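**Zurura changes how it measures hotel distances in Sundano**

February 22, 2019

Zurura, the hotel booking site, has replaced the distance figures on all of its Sundano listings. The new figures are walking distances from a property's street entrance to a named point at each landmark. The old ones were straight lines between two map pins, and the pin for a hotel was often placed by the owner at sign-up and never checked.

The change applies to 696 properties in the city and its outer localities. It took effect overnight and needs no action from travelers who already hold a booking. Prices, room types and cancellation terms are not affected.

Locality pages are also being redrawn. Until now, a hotel could choose the locality under which it appeared, and a fair number of owners chose Sundaram, the old quarter between the river market and the main rail station, even when the building stood well outside it. Under the new rule the locality is set by the position of the street entrance. Zurura says 16 properties have been moved out of Sundaram as a result, most of them to the station side. A hotel with entrances in two localities is listed under the one where its reception desk is located.

"The straight-line figure was correct as geometry, but it did not describe the walk," said Radu Voicu, who manages mapping at Zurura. "In Sundano the rail line has few crossings. A hotel could show as 500 meters from the platform and require a walk of more than twice that."

Walking routes were supplied by Stirex, a mapping contractor, which surveyed the central localities on foot in December. Staircases are counted as part of a route, and the listing carries a small step symbol where one is present. Routes through private courtyards, hotel lobbies and market halls are left out, as these close at night. Footbridges are included only if they are open at all hours. Where a road has no sidewalk on either side, the route is still used, but the listing notes it.

Landmarks have fixed measuring points as well. For the rail station it is the main door of the ticket hall. For the river market it is the north gate. Temples and parks are measured to the gate nearest the hotel, provided that gate is open to the public during daytime hours. The bus stand has been removed as a landmark until work on its new entrance is complete.

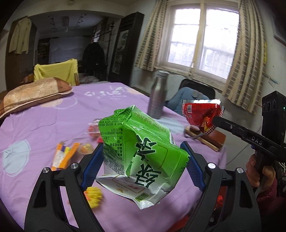
The same update tightens the amenities field, which travelers use to filter search results by meal. A property may tick "breakfast included" only if the room rate covers food served or handed out in the morning. Packaged drinks are a separate entry. A 250 ml carton of the green and white kind seen here, before it has been crushed, is a packaged drink under the new wording, whether it is left in the room or given out at the desk. Packaged snacks have an entry of their own, and a property that supplies both may tick both, but the two together do not make a breakfast. Tea and coffee supplies in the room stay under room equipment, where they were before.

Owners have until the next rate period to correct the field. After that, a listing with a disputed breakfast entry will have the tick removed while the complaint is reviewed. Zurura will accept a dated menu or a photograph of the serving area as support. It will not accept a general statement from the owner.

Some owners object to the locality rule more than to the distances. Qusai Matar runs a guesthouse one street beyond the Sundaram boundary and was among those moved. He said the line used by the site follows a postal boundary that few residents know, and that taxi drivers, the tourist map and his own utility bill all place the street in Sundaram. He has filed for a review.

Birdie Abernathy, whose two hotels on the station side kept their locality, said the new distances had raised one property in search results and lowered the other. The lower one sits behind the freight yard. "The number is right," she said. "I have walked it with luggage." She asked the site to show the shuttle service beside the walking figure, and was told that shuttle times may be added to the listing text but not to the distance line.

Reviews are handled by a group led by Dinesh Paul. An owner must submit the street address as registered, a photograph showing the entrance and the street number together, and the locality requested. A reply is due within seven working days. If the entrance pin is found to be wrong, the distances are recalculated for every landmark on the page at once. If the boundary itself is disputed, the case is held until the boundary file is next revised, and the listing stays where it is in the meantime.

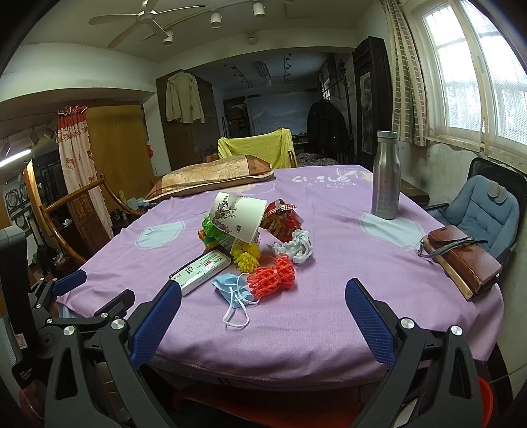

*Paper cup with a branch-and-blossom design, a red snack bag and other small items on a lavender tablecloth.*

Travelers will see two differences on the search page. The distance filter now sorts by walking distance by default, with no option to return to straight lines. The locality filter lists outer localities separately, where they had been grouped under a single heading. Saved searches that used the old heading will return results from all of the outer localities until the user edits them.

The mobile version shows the same figures but not the step symbol, which is due in a later release. Users who need step-free routes should check the full site for now - or ask the property directly, as the survey covers public routes only and does not record steps inside a building.

Vitalii Zinchenko, who led the survey for Stirex, said that roughly one route in ten was walked a second time after the first pass, mainly near the river, where construction fencing had moved between visits. Routes beside the fencing carry a provisional mark and will be measured again when the work ends. Distances are rounded to the nearest 50 meters below one kilometer and to the nearest 100 meters above it.

Outer localities that were not surveyed on foot use routes taken from street map data. These are marked "calculated" on the listing.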